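Chapter 6
Planning a Practice Task

In Chapter 5 your team chose a gripper and learned to open and close it on foam blocks. Now you will pick a household task, break it into steps, and write those steps so that another student can carry them out from your page alone. The team log you started in the first week continues here, so bring it to every session.

By the end of this chapter you should be able to:
write a start position and an end position for a task
name the hand that does each step
decide when a try counts as finished
keep a log that someone outside your team can read

Words to know: start position, approach, grasp, release, reset, try

Most teams begin with a task that is too long. "Clean the sink area" could mean 67 different things. "Lift the soap out of the dish and set it on the table" is one task with a start and an end. The club at Starkeck spent its first August session rewriting a single sentence until both halves of the team read it the same way, and the sentence they kept was shorter than the one they started with.

Write the approach as its own step. The approach is everything between the start position and the moment the fingers touch the object. It covers the angle of the gripper and how far the fingers are open. Beginners tend to leave it out and go straight to the grasp – then two students do the task two ways and the log is hard to use.

Two-handed tasks need one more line in the plan. State what the second hand does while the first is working, even if it only waits. Practice with one hand first, then add the other.

A reset puts every object back at its start position. Mark the positions on your table drawing before the first try. 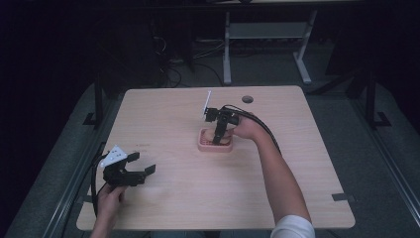
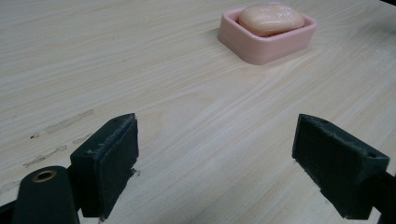 Hand-held grippers at a wooden tabletop. The pink container in the first picture has one gripper's fingers lowered into it; in the second, a bar of soap rests in a pink dish beyond the open fingers.

Martti Lehtinen
Chapter author and club instructor, Haketness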